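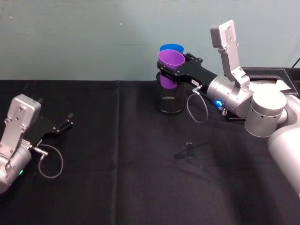 Back wall with the black cloth on the table. Smudges and scuffs all over the paint.

"Scrubbable" matte paint: has anyone gotten what they paid for?

plasterdust_jo
Posted 25 January 2026

Painted this wall in October with Grodik Washable Matte, the kind that costs $74 a gallon and has a picture of a kid with a crayon on the can. Color is a pale blue-grey and I still like the color. What I don't like is that I can't get a mark off it without leaving a bigger mark. Damp microfiber, no soap, light pressure, exactly what the can says. I get a shiny patch about the size of my palm. If I leave the mark alone it's a smudge, if I wipe it it's a polished spot that catches the window light every afternoon.

Before somebody says it, yes I primed. Yes I waited the full cure time before touching it. I emailed the company and got a reply telling me to use a damp cloth.

So is any of this stuff real or is it just regular flat with a nicer label?

thirdcoat
It's flat with a nicer label. Next question.

Hallam_R
Not quite fair. There is a difference in the binder between cheap flat and the better mattes. The trouble is that "washable" on a can means whatever the marketing department wants. It can mean the paint film survived so many passes of a brush in a test. Surviving means it didn't wear through. Nothing in there says it will look the same afterward. You can pass a scrub test and burnish like crazy.

plasterdust_jo
So it's true in the sense that my wall is still painted.

Hallam_R
Pretty much.

mnouri
I paint for a living, mostly rentals, and I'm going to disagree with thirdcoat. I've used Storkar matte in hallways for years and it wipes down fine. Fingerprints, shoe marks, dog nose. Pencil too if you get to it early. Deep colors burnish, pale ones mostly don't. A pale blue-grey should be on the easy end. I'd want to know how thick it went on and what primer is under it.
Mahnaz Nouri

thirdcoat
Years of hallways, and how often do you go back and look at them in raking light? Tenants don't complain about sheen. They complain about the boiler.

mnouri
I go back every turnover. It's the same hallways. I'm the one who has to decide if they get repainted, so I look.

plasterdust_jo
Primer was the Storkar one, the white general purpose. Two coats of Grodik over it, 9mm roller, didn't stretch it. Half a gallon left over which bothers me, maybe I did go thin?

beigeisacolor
You're not seeing the obvious answer which is eggshell. Every time this comes up people tie themselves in knots to avoid a tiny bit of sheen. I did our stairwell in eggshell at $56 a gallon and I go at it with dish soap and a sponge. It's fine. It looks like a wall.

Hallam_R
Eggshell on a wall with any mottling in it will show every lump. Jo's photo is a bit mottled already. I'd be careful there.

beigeisacolor
Mine's an old house in Bustthorpe, there is not a flat wall in it. You get used to lumps. You don't get used to gray handprints.

lurker_no_more
I tried the Lūse one, the mineral matte that everybody was posting about last fall. The rep at the store did the demo with ketchup on a sample board. Wiped right off. Then I asked him to do it with a black shoe sole and he said the board was only for food stains. I should have walked out at that point and instead I bought two gallons.

thirdcoat
And?

lurker_no_more
Ketchup comes right off. I don't throw much ketchup.

mnouri
Sample boards are sprayed and they're months old. I wouldn't trust one from anybody, and that includes brands I like.

Jo, do this before you buy anything else. Pick a spot low down that furniture covers. Wipe half of it with plain water, barely damp, blot and don't rub. Other half with one drop of clear dish soap in a bowl of water, then blot with clean water. Let it dry overnight and look at it in the morning. People judge it when it's still wet and panic.

plasterdust_jo
I'll try it. I will say I'm not hopeful, and I have definitely looked at the shiny spots dry. They're in month three of being dry.

Hallam_R
If they stay shiny, don't dab paint on them. Touch-ups on matte flash at least as badly as the burnish does. You'd be rolling corner to corner.

thirdcoat
"Touches up invisibly" is on the Grodik can too, by the way. I have one in the garage. Same lettering as the washable part.

beigeisacolor
Company claims aside, who are you all hosting that looks at the walls this hard

plasterdust_jo
Me. I'm the one sitting across from it.

Update, two days on. Did the test down low. Plain water half: very faint ring, can live with it. Soap half: mark came off and there's a dull sheen if I get my head down next to it. Better than what I was getting with the microfiber. So either the microfiber was the problem or rubbing was the problem, and the can recommends one of those.

mnouri
Microfiber is abrasive. I use old T-shirts. Glad the blotting helped.

thirdcoat
So to be clear, the $74 washable paint is washable if you don't wash it, you press a T-shirt on it and go to bed.

Hallam_R
I'd still like to see the same test on a wall with a decent third coat before blaming the product entirely.

thirdcoat
Then somebody else can pay for the third coat.

lurker_no_more
I've got most of a gallon of Lūse if anyone wants it. Pickup only.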